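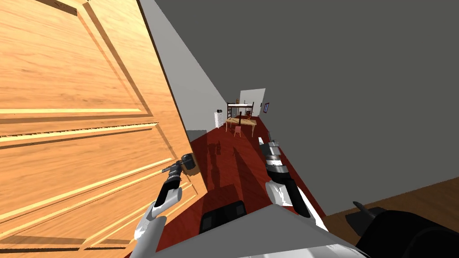
## Interior doors: common questions

**Do you sell doors already hung in a frame?**
Yes. Most Mesar doors come either way. Gomik doors are sold as the slab only, so you'll need to reuse your old frame or buy one separately.

**How long does delivery take?**
Stock sizes ship from our Udport warehouse in 9 business days. Custom sizes take 30. Orders placed after 30th December go into the next year's schedule and are priced from the new list.

**What does delivery cost?**
It's free on orders over $800. Below that we charge a flat fee, shown at checkout before you pay.

**Can I trim a door to fit?**
Solid wood doors can be trimmed a little on each edge – check the sheet in the box for the limit. Hollow doors shouldn't be trimmed on the sides at all. Seal any cut edge before you hang the door.

**Are knobs and hinges included?**
Hinges are, knobs aren't. The Bhardwaj passage set fits every pre-drilled door we sell.

**My door sticks in summer. Is it faulty?**
Usually not. Wood swells in damp air. Check the hinge screws first, then wait for drier weather before you plane anything.

**Can I return a door?**
Within 30 days, if it hasn't been cut, drilled, painted or stained. Custom sizes can't be returned unless they arrive damaged.

**Where do I find my order number?**
On the packing slip and in your confirmation email. Older orders, placed before April, use the number on the invoice.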